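What Is a Sorting Toy Actually Sorting?

The toy library has taken in a lot of block sets since April, most of them secondhand, and with them a lot of packaging that makes promises. I have been reading the boxes. According to one, a child who plays with the contents will develop "early mathematical reasoning." Another, an Onico set with half its pieces missing, claims to build "executive skills for life." The pieces are small colored shapes. They are nice small colored shapes, and I have no quarrel with them, but I would like to see somebody's work on the executive skills.

I am not against blocks. I grew up with a bag of them and so did my kids. What I doubt is the idea that a set gets better the more closely it tells a child what to do with it. The trend in the donation pile is toward the tray with cutouts: star goes in the star hole, circle goes in the circle hole, done. A two-year-old will work at that for a good while and be pleased. A four-year-old finishes, looks up and wants to know what else you have.

Karim Hajji, who runs our afternoon play table on Asalmont Street, has been arguing with me about this for months. His position is that the cutouts teach shape matching and that shape matching is useful. My position is that the child learned it the second time through and has been humoring us ever since. We agreed to put the trays away for a few weeks and leave out a plain board and a mixed handful of blocks, with no instructions, no cards and no adult leaning over to say "Where does the blue one go?"

That last part was harder than it sounds. Grownups cannot leave a block alone. One grandfather lined his up by color before his granddaughter had taken off her coat. I did it myself on the first afternoon, and Karim was kind enough to point it out in front of people.

What did we see? Less than the boxes would have you believe, and I want to be careful here, because a few weeks at one table is not a study. Some kids sorted by color for a minute and quit. Some never sorted at all. A good number made little groups that followed no rule I could find, and when I asked one boy why two blocks were together he told me they were waiting for the bus. Another girl put everything as far apart as the board would allow and then would not let anyone touch it – Karim wanted to call this spatial reasoning and I wanted to call it being three. We left it there.

The color and shape question did turn up one thing worth passing along. If your set has more than one shape in the same color, you get a small disagreement for free. Does a green star belong with the green cylinder or with another star? There is no right answer, and kids will defend whichever one they picked. With the cutout trays the question never comes up, because the tray has settled it. I would not pay extra for this. You can get it by tipping two incomplete sets into one bin, and that is how we came by ours.

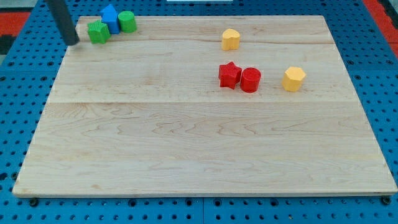 Seven blocks in four colors on the plain board. The green star and green cylinder ended up close to the blue house.

Now for the practical part, since several families have asked what to buy. My answer is mostly nothing. A cutting board or a big tray turned over makes a fine surface. A clear edge seems to help some kids treat it as a place where things happen, though I offer that as a hunch. Avoid anything so slick that the round pieces roll off and under the radiator. We lost 11 that way last winter.

As for the blocks, check the size first. Anything that could go down a throat stays away from the under-threes, whatever the box says about ages, and if you have a toddler and a kindergartner at the same table you go by the toddler. Look for splits and chips. Wash plastic pieces in warm soapy water and let them dry before they go back in the bag. Wooden ones get a damp cloth and no soaking.

The Vidal set that people keep requesting is a perfectly good set. It is also 74 pieces, and in my experience a child given that many will dump them, admire the noise and walk away. Try putting out six or seven and keeping the rest in a closet. If interest drops, trade a couple for different ones. The Ilura starter bag has fewer pieces to begin with and costs less, but check the corners on the used ones, as ours had some rough spots.

The cutout trays are back on the shelf for anyone who wants to borrow them, and Karim asks me to mention that three families already have. Loans are for three weeks. Please count the pieces before you bring anything back, and if you come up short, look under your own radiator first. Incomplete sets are still welcome as donations and can be left in the bin inside the side door.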